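Workshop tips: looking after a two-armed robot

14 comments | 37 shares

I've had three emails since October asking how I keep the two-armed machine going, so I've finally typed up the notes that live on the inside of my cupboard door. I look after one robot, a Tessier, white body, two arms with a gripper on each, and I do it on my own apart from the bits Hugo Carré talks me through on the phone. So take all this as one person's habits (some of them bad) and check your own manual before you go poking anything.

Get it parked before you touch it

My parking position is both arms up with the jaws open and pointing at the ceiling. I used to leave the arms dangling wherever the last job finished and then spend ages on my knees trying to see into a wrist joint with a torch in my teeth. Upright is so much nicer! You can get a cloth all the way round the wrist, you can see both fingers from the side, and anything loose tends to drop out where you'll spot it.

Then power off at the wall, key in your pocket. Mine goes in my actual pocket, with my house keys, because I once left it on the side and came back to find somebody had helpfully switched everything on again.
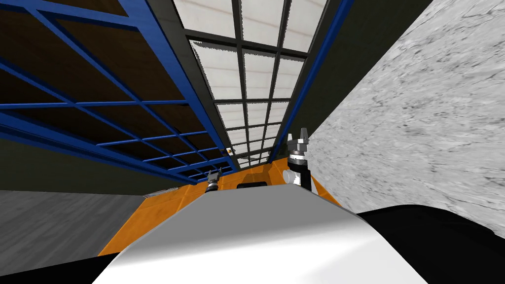

Give it a few minutes after switching off before you put your hands near the arms. Mine sags a tiny bit as the brakes take over, maybe a finger's width, and it made me jump out of my skin the first time. If yours drops further than it used to, write it down and ring someone. Don't prop it up with a broom handle and carry on (I know a workshop that did).

Cleaning the body

White covers show everything, which is annoying and also quite useful, as a fresh smear of grease tells you where to look. I use a barely damp microfibre cloth with one drop of washing-up liquid, then a dry one. No kitchen spray, nothing with bleach, and please, no scouring pads. Wenche Kristiansen had a go at hers with one of those white foam erasers and it took the shine off in a patch the size of a saucer, and she's been putting a sticker over it ever since.

Any slots or openings get a soft paintbrush, a cheap one, with the bristles cut down to half their length so they're stiffer. Brush outwards. I don't use canned air at all now – it just blows the fluff further in, and then it's somebody else's problem in a year's time, and in my case somebody else is me.

Flat panels want a hoover with the little brush attachment before any wiping. If you wipe first you're dragging grit about.

The wrists

Most of my trouble has come from the wrists. Cables work loose there, screws back out, and it's the part that takes the knock when someone's got a position wrong. Every 600 hours I go round the wrist screws with a torque driver, in a star pattern like a car wheel, and put a dot of paint pen across each head and onto the metal next to it. Next time you can see straight away if one's moved. Best tip on this page, and I stole it from Hugo.

Do one arm completely before you start the other. I tried doing the same job on both at once, thinking I'd save time, and ended up with a screw in my hand and no idea which side it belonged to. An egg box is brilliant for this, by the way. Write on the lid.

Fingers and pads

Now the fiddly bit. The pads are what do the gripping, and they wear, and when they wear the machine starts dropping things and everyone blames the software. Open the jaws as wide as they'll go and have a proper look from behind and from the front, and then again from each side. You really do need more than one angle, as a finger that's turned away from you can hide its inner face completely.
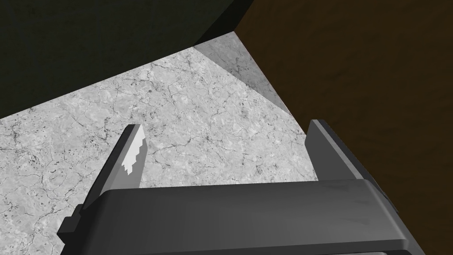 Picture: Flavement workshop notes

I clean the pads with an old toothbrush and plain water, going along the teeth first and then across. If there's something sticky in there, a bit of masking tape pressed on and peeled off usually lifts it. Solvents are out. I ruined a set with white spirit and they went like old chewing gum by the next morning.

For wear, I use the paper trick. Close the jaws gently on a strip of ordinary printer paper, at low force, and tug. Do it at the tip, then the middle, then down near the palm. If the paper slides at one spot and holds at the others, your pads are wearing unevenly or a finger's sitting crooked. Swap pads in pairs, even if one looks fine. I order mine from Gridell and they take 8 days to turn up, so I keep a spare pair in a jam jar and reorder the minute I open it.

While the jaws are open, wiggle each finger with your thumb. A little bit of give is all right on mine. A click isn't.

Scuffs on the palm I leave alone. They're cosmetic, and I've found if you start sanding things you end up with dust in the slide and a much bigger job. Do run a fingernail over them though, in case there's a burr that'll snag a sleeve.

Putting it back to work

Slow speed first, always, with your hand by the stop button. I run seven open-and-close cycles on each gripper, listening more than looking. A dry slide has a sort of whispery squeak, and a tiny smear of the grease the maker recommends sorts it. Smear, mind. A blob collects every crumb of dust in the building.

Then I have it pick up something soft, a rolled tea towel for instance, before it goes anywhere near anything that matters. Keep it well away from hard edges for that first run too, in case it's lost its bearings while it was off.

Last job is the notebook. Date, hours, what I did, anything that sounded odd. Mine has a tea ring on nearly every page and it's still the first thing Hugo asks for when I ring him up in a flap. He'd like me to put it on a spreadsheet. I've told him I'll think about it.

Related
Torque drivers: the Rillau against my old cheap one
What to keep in your spares jar
Paint pens that don't rub off
Sorting a squeaky slide
Getting grease out of overalls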